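Sunday, February 26, 2023

Open day at Vukmont, or how I spent a whole afternoon watching coffee pods

I've been trying to get into one of the Vukmont open days since December, when I missed the last one by a week and sulked about it all through the holidays. Yesterday I finally made it out to Timthorpe, and I'm still grinning. If you like robots even a little, put your name down for the next one.

The lab is in the old Bresow building, the long brick one past the rail yard. Parking was easy, finding the door was not. I walked the whole length of the place twice before I spotted a paper arrow taped at knee height pointing to room 101. They take groups of 30 and we were a full group, with a good mix of people — a couple of high school kids with notebooks, a retired machinist who asked better questions than I did, and a dad with a very small daughter in rain boots.

Our host was Wiremu Fairweather, who has been with the group for years and talks very fast when he gets to the good parts (I do this too, so I felt right at home). He started with the arms, then the grippers, then passed around an old worn fingertip so we could feel the rubber. I could have gone home happy right there.

But the main event was Pap. Pap is the group's simulator, and it's where most of the practice happens. I had always pictured simulation as a kind of rough draft you put up with until you get to the real thing. Watching these folks use it changed my mind. They can set up a task, run it, change one small thing, and run it again before I'd have finished wiping down a real counter. The task they showed us on the big screen was making a cup of coffee with a pod machine, using two arms.

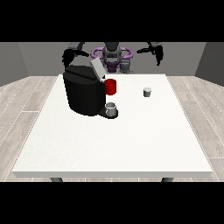
The coffee task in Pap, lid up and the red pod at the side of the machine.

I know, I know, coffee. I do it every morning with my eyes half shut. But think about what's in there! You have to pick up a small round thing, turn it the right way, and get it into a slot that isn't much bigger than it is. You have to deal with a lid on a hinge. And you have two hands that need to stay out of each other's way while all that is going on. Wiremu had us act it out in pairs, each person being one arm, no talking allowed. My partner was the machinist and we knocked our cup over in the first five seconds.

Then he put up the scores. The batch they'd run that week was 1009 attempts, and 291 of them went all the way through by the group's own rules. The room went a bit quiet, and one of the high school kids said, "Is that good?" Wiremu laughed and said it was a lot better than the batch before, and that he'd be happy to show us the other ones. So he did! We watched a whole string of failures, and they were the best part of the day. Pods pushed in crooked. Pods let go a moment too soon. One run where the arm went through all the right moves beautifully, with nothing in its grip at all. The little girl in the rain boots wanted that one again, so we got it three times.

After the break (decent cookies, weak coffee, made by a human) Kylie Bright took over and talked about what changes when you leave the simulator. She works on the hardware side and she was very frank about it. A lid in Pap opens the same way every time. A lid in the kitchen down the hall has been opened by tired people for years and has opinions. Her team shifts things around in the simulated runs on purpose, so the robot doesn't get too used to one spot for the machine or one spot for the pod. I asked how they decide how much to shift, and she said there was a long argument about that going on in the office at the moment, and then gave me both sides of it. I filled two pages.

We also got about ten minutes with the controllers, driving a pair of arms ourselves on an easy stacking task. I was terrible. My left hand kept wandering off to copy my right hand, and I never got the second block to sit straight. The machinist got his on the first go and was very gracious about it.

I bought a sticker on the way out and forgot my umbrella under the chair, so Vukmont, if you're reading, it's the green one with the bent rib. The sign-up sheet for the next open day was by the door and half full already. I put my name down again, and my sister's, and I'll tell her this evening.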